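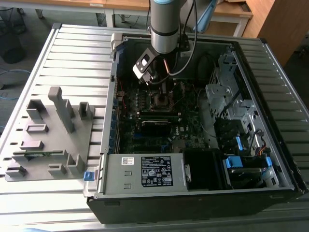
パソコンを分解するロボットの手先は、どのくらいの間隔で手入れをすればよいのでしょうか。

Staltoslowの作業場では、筐体16台ごとに指先を拭いて締め具合を確かめ、225台ごとに指そのものを新しいものへ取り替えています。

読了時間:3分

使い終えたデスクトップパソコンから部品を取り外し、再利用へ回しているStaltoslowが、2022年6月7日、分解セルの春の整備を終えたと発表しました。4月から少しずつ進めてきた作業で、通常の仕事を止めないよう、朝の始業前と夕方の片付けのあとの時間をこつこつと充ててきたそうです。

このセルは、側板を外した筐体を作業台に寝かせ、上から下りてくるアームがメモリーなどの部品をつまんで抜き取るという、仕組みとしてはごく素直なものです。マザーボードの上は部品が込み合っていて、グリッパーの平たい指が少し傾いただけでも隣の部品に触れかねません。そこで今回の整備では、まず指先の向きと高さを一から合わせ直すことになりました。担当したのは、設備の保守を請け負うJardineの技術者たちです。

調整は、電源を落とした筐体を一台据えて、アームをゆっくり下ろしては止め、すき間を目で見て、また少し下ろす、という繰り返しだったといいます。はたで見ているとなんとも気の長い作業ですが、ここを急ぐとあとで必ずやり直しになるのだと、作業場の皆さんは口をそろえます。位置の確認に使った点は全部で109か所。記録は紙の帳面にも残し、次の担当者がすぐに開けるよう、作業台の引き出しにしまってあるとのことでした。

もうひとつ手間をかけたのが、アームに沿わせたケーブルの取り回しです。グリッパーへ向かう線は、手首をひねるたびに引っぱられたりたるんだりします。短すぎれば根元が傷み、長すぎれば筐体の縁に引っかかってしまう。Jardineでは余りの長さを三通り試したうえで、いちばん無理のない輪の大きさに落ち着かせ、留め具も新しくしました。

抜いた基板を仮に立てておく治具の板も見直されました。3Dプリンターで作ったもので、以前は溝がややきつく、基板を差し込むときに引っかかることがあったそうです。設計を引き受けたHulthamの工房が溝の口をほんの少し広げ、角を丸めた版を届けてくれました。割れても翌日には刷り直せるのがありがたい、と現場での評判も上々のようです。

整備後の試運転では、1021個の部品を取り出し、そのつど指先の位置のずれを記録しました。結果は夏のうちにまとめ、同じ型のセルを置くCollonの分室にも渡す予定です。あちらは棚の配置が違うため、高さの合わせ方だけは別に手順書を起こすことになりそうだ、という話も聞きました。次の定期整備は秋の初めで、今度は関節まわりの点検が中心になります。作業場の見学は、整備の期間を除いてこれまでどおり受け付けています。

当サイトでは、閲覧状況の把握のためにクッキーを使用しています。 同意する 設定を変更

お問い合わせ | © 2022 Staltoslow | ページの先頭へ戻る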